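Se buscan participantes escépticos: prueba doméstica de las pinzas de mano Kimska

En Jonport reseñamos aparatos para automatizar la casa y casi nunca nos creemos el folleto. Ahora nos toca Kimska, un servicio que alquila pinzas de mano con cámara para grabar tareas del hogar, como doblar ropa sobre la cama, y que promete que con eso un robot aprenderá a hacerlas. Ya veremos.

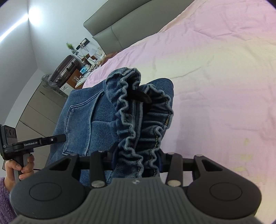
Lectura: 1 minuto

Buscamos 7 personas que doblen vaqueros, camisetas y toallas en su propio dormitorio, con una pinza en cada mano, y nos digan sin adornos si el kit se aguanta. El fabricante habla de 200 prendas por jornada. Yo lo dudo, y quiero los apuntes de quien lo intente.

Qué pedimos: seis sesiones en casa, una cama despejada y paciencia. No hace falta saber de robótica. Preferimos a gente que se queje por escrito y con detalle.

Qué pagamos: 165 euros al terminar la última sesión. Kimska no paga nada ni lee los textos antes de publicarse. Las grabaciones sí las recibe; lea la cláusula de cesión antes de firmar, que es larga y a mí no me convence del todo.
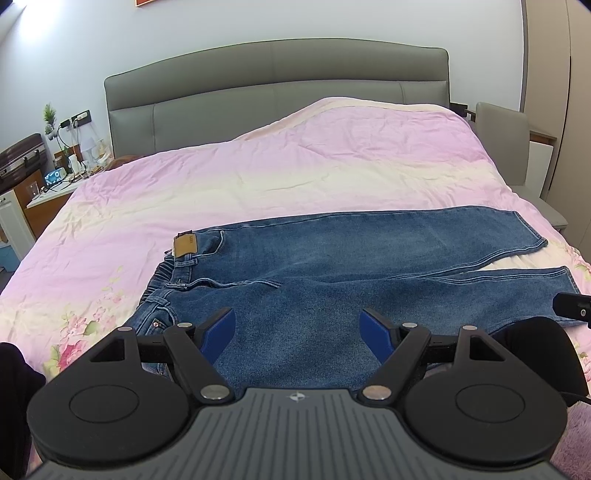

Cómo apuntarse

Escriba a Maxence Delaunay, redacción de Jonport, con el asunto «Pinzas». Cuéntenos qué ropa dobla en casa y qué le haría abandonar la prueba. Empezamos en febrero.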